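Bedari opens its Brora hall to gather everyday handling examples for two-armed robots 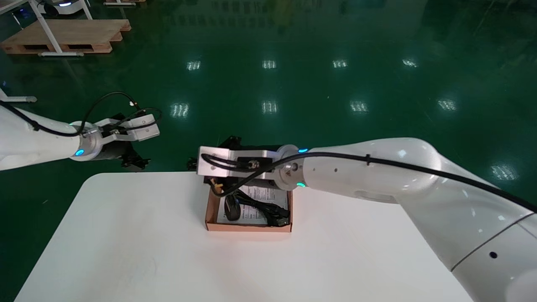

The robot's two arms over the work table at Brora, with an open cardboard box under the right gripper. Photo: Bedari

Brora, 15/02/2020. Bedari is very pleased to announce that its new recording hall at Brora is now in full use, and that the first 1000 examples for the Vaso learning system have been gathered, checked and stored.

Vaso is our name for a programme we have been looking forward to for a long while. We would like robots to learn ordinary handling jobs, the sort of thing most of us do at the kitchen table without a thought, by studying many recordings of those jobs done under a person's guidance. An operator guides both arms through a task from start to finish, and the movements are saved together with the camera views. Unpacking and repacking small goods comes first, and cables have already earned themselves a good deal of respect among our operators (they never seem to lie the same way twice!).

The programme covers 35 tasks at present. Each one is repeated with the items moved, turned or swapped, so that the system meets plenty of variety and does not simply learn one tidy arrangement by heart. Attempts that go wrong are kept as well, and marked as such, as they have proved every bit as useful to our training team as the smooth ones.

We are grateful to our partner Stankevičius, who fitted out the hall and has been wonderfully patient with our changes of mind over the height of the tables. A further 300 examples are planned for the next stage, and we hope to share early results in May.

Companies with a packing or sorting job they would like to see included are warmly invited to write to the Vaso team at Bedari's Brora office. Visits can be arranged by appointment.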